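Opinion > Home Life > Tidying

The Couch Is a Perfectly Good Place for Dishes

Saturday, November 16, 2019
By Leire Arrieta

I have a position on dirty dishes and I'm ready to defend it. When a room has gotten away from you, the first stop for every stray cup and bowl should be the couch. Not the sink, not yet!

My friend Ramiro thinks this is disgusting. He's a one-trip-per-item man – finds a mug, walks it to the kitchen, rinses it, comes back, finds another mug. By the fourth lap he's reading the mail at the counter and the living room looks exactly the way it did before lunch. I've watched this happen at his place and I've kept my mouth shut, mostly.

My way, everything gets pulled onto the cushions first. Mugs, bowls, toys, whatever was hiding. It looks worse for a while, I'll give him that, and you do want to check for leftover coffee before you tip anything over (ask me about the old slipcover).
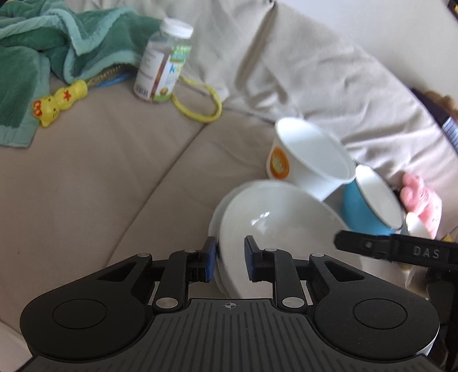

Once it's all in one heap you can see what you're dealing with, and the sorting goes fast. Big bowl first, because small things can ride inside it. Then cups, then mugs, and anything plush goes back to whichever kid will scream if it's missing. I can usually get the kitchen stuff out in two trips.

Ramiro says a tray would do the same job. Sure, if I could ever find the tray! Last time I looked it was under the couch with a puzzle on it, and the puzzle wasn't finished, so there it stays.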